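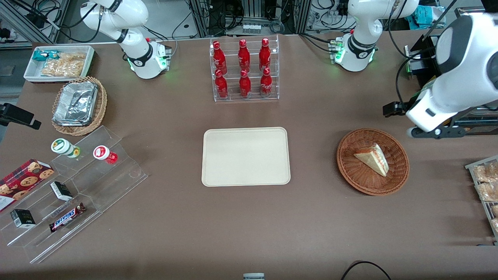 Two robot arms at a snack table, with bottles, baskets and trays to work with.

Can a Robot Do Your Chores Yet?

By Rukhsana Hashmi

If you have ever been told to clear the table when you were right in the middle of something good, you have probably wished for a robot. I certainly did when I was nine, and I wish for one now, usually when I am looking at a sink full of plates. So let's find out how close we are, and why it is taking such a long time.

The short answer is that machines can do a few chores quite well, a few more chores slowly and with some mistakes, and a great many chores not at all. The long answer is more fun, so get comfortable.

The easy kind of job

Robots have been working in factories for much longer than you have been alive (and in some cases longer than your teachers have!). A factory robot might put the same screw in the same hole all day and all night. It can do this because everything around it stays the same. The part always arrives in the same spot, facing the same way, and the robot repeats its moves over and over.

Now think about your kitchen. Is the milk in exactly the same place it was yesterday? Did somebody leave a backpack on the chair? A robot that only knew how to repeat its moves would reach for the milk and grab the air, or maybe the cat.

The tricky kind of job

Setting out snacks in a shop sounds easy, and for you it would be. You would look at the shelf, see what was missing, and pop it into place while thinking about something else entirely. But let's pretend for a moment that you are a robot arm, and go through a few of the things on that table.

Start with the cola bottles. There are six of them, all red, standing in two neat rows of three on a clear rack. Bottles are pretty friendly things for a robot. They are round, so it doesn't matter much which side you grab, and they all have the same shape. The hard part is the rack. Robots often look at the world through cameras, and clear plastic is tough for a camera to see, because so much of what it sees is whatever happens to be behind the plastic. You may have walked into a glass door once. (I have done it twice.)

Next, the bags of crackers. A bag has no shape of its own! It squashes when you pinch it, it slides, and it crinkles into a new shape every time you put it down. And these are in a pile, so lifting one bag could move all the others. Squeeze too gently and the bag slips away. Squeeze too hard and you have made crumbs.

Then there is the sandwich wedge in the brown basket. Bread is soft, and fillings like to escape. When you pick up a sandwich, your fingers feel how soft it is and change their grip before you have even thought about it. Your skin is full of tiny sensors that tell you about pressing, slipping, warmth and cold. Plenty of robot grippers have no sense of touch at all, so they have to judge by looking, which would be like eating your lunch in thick winter mittens.

Why two arms?

Try this at home. Put one hand behind your back and open a bag of chips. Go ahead, I'll wait.

It is very hard, isn't it? You probably held the bag against your tummy or used your teeth. Lots of chores need one hand to hold and another hand to do something. That is why some robots are built in pairs, with a left arm and a right arm. The two arms have to take turns and share the space, and they must never bump into each other. Your brain worked that out when you were a baby, though you did bonk yourself on the nose a few times along the way.

How a robot learns

One way to teach a robot is to show it. A person guides the arms through a job, such as moving a bottle to a tray, while a computer saves every movement and everything the cameras see. Then the person does it again with the bottle in a new place, and then again, and again. A robot might need 50 tries, or 2000, before it starts to get the idea. If you have ever practiced the piano, you know the feeling.

After all that, the robot may be good with bottles and still have no clue what to do with a cookie box. People are working hard on this part. They would like a robot to use what it learned from one thing to help with the next thing, the way you can drink from a cup you have never seen before.

So, can they do chores yet?

Robot vacuums can clean a floor, as long as you pick up your socks first. Dishwashers and washing machines are helpful machines too, and we are so used to them that we forget to say thank you. Robot arms can pick things up and put them down on a table, and they are getting better at it. Tidying a whole bedroom, with the blankets and the building blocks and the mystery under the bed, is still much too hard for them.

Try being a robot

You will need a friend, a tray, a plastic cup, a soft piece of bread and a pair of kitchen tongs. Hold the tongs and close your eyes. Your friend tells you where to move, using only the words left, right, forward, back, up, down, open and close. See if you can get the cup onto the tray. Then try the bread, and check it for dents afterward. Swap places when you are done, and whoever was the robot last gets to eat the bread.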